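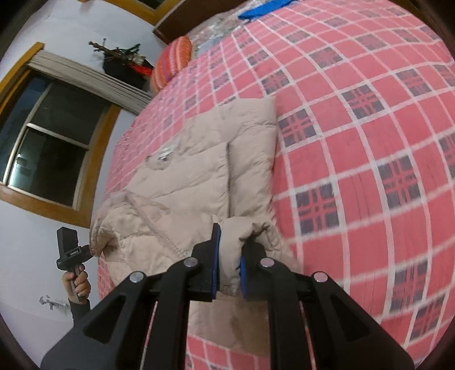 Do I need to wash a quilted jacket before I put it away for the summer?

If you've worn it more than a handful of times, then wash it. Skin oil and food marks that you can't see in March have a way of showing up as yellow patches by autumn, and moths like them too. A jacket you wore twice can be aired on a line for an afternoon and put away as it is.

Are vacuum storage bags any good?

For spare bedding, fine. For anything with padding in it, we're not convinced. The adverts show a jacket springing back to full size, and perhaps it does after a fortnight. We left one flat for 7 months and the filling never quite recovered across the shoulders. A cotton bag or an old pillowcase takes up more room and costs nothing.

Do cedar blocks keep moths away?

They smell nice. The evidence that a small block on a hanger protects a whole wardrobe is thin, and whatever effect there is fades as the wood dries out. Sanding them is supposed to bring it back. We would put more faith in clean clothes, a closed bag and a proper go with the hoover along the skirting board.

What about lavender?

See above, but with less wood.

The label says dry clean only. Is that true?

Sometimes. Makers are cautious, and a strict label saves them arguments. With plain polyester padding and a polyester or cotton shell, many people wash at 30 degrees and get away with it. Wool, silk and anything with a glued lining are another matter. If you would be upset to lose it, do what the label says.

Is special down wash worth the money?

For real down, probably, as ordinary powder can leave the feathers flat. For synthetic filling we have never seen a difference. We tried the Unar liquid next to a supermarket own brand and couldn't tell the two jackets apart afterwards. The Unar bottle was smaller, too.

Should I put tennis balls in the dryer?

It does help break up clumps in down. Use clean ones — new if you can — on a low heat, and expect a racket. With synthetic padding you can skip the dryer and turn the jacket on an airer every few hours.

How long does it take to dry fully?

Longer than you think. The outside feels dry well before the middle does, and a damp jacket shut in a bag will smell by the time you want it again. Allow roughly 3 days indoors and squeeze the thickest part before you decide.

Do I need a Furnberg wardrobe dehumidifier?

We get asked this a lot, usually by people who have just seen the advert. If your walls are damp, a gadget inside the wardrobe won't cure them. If they aren't, you don't need one. Pull the wardrobe away from the outside wall first and see how you get on.

Can I store coats in the loft?

You can, but lofts get very hot and then very cold, and mice are fond of padding. Under the bed is duller and safer.

Related questions
Getting candle wax out of a tablecloth
Why towels go stiff
Kavanagh steam brush: did it do anything?
Shoe bags, boxes or neither

We use cookies to remember your settings and count visits. Accept | Manage choices

Prelberg Home Notes | Contact us | Copyright Prelberg | Back to top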